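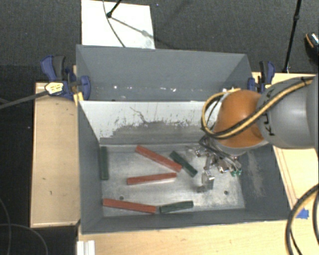 4. Loading the Nestard two-compartment bin

Set the bin on a level work surface before anything goes into it. It is heavier than it looks, and Rovo does not refund toes.

4.1 Wipe the metal floor of the large compartment with a dry cloth. Scuffs and smears are normal and will only multiply.

4.2 Check that the holes in the floor are clear. Crumbs, staples and lunch have all been found in them.

4.3 Put the long blocks in the large compartment, 3 red and 3 green. They may lie at any angle. Straightening them is allowed but earns you nothing.

4.4 Leave the narrow compartment empty until sorting begins (section 5).

Note: The narrow compartment looks like a pen tray. It is not a pen tray. Arlindo Vieira in our service department keeps a jar of nearly 11 pens to support this point - the last one is mostly cap.

Caution: Do not slide a loaded bin along a wooden bench. Two people lift it, one at each end, and they agree on a direction first.

4.5 If a block is chipped or missing, order part 908 and state the color. "The other one" is not a color.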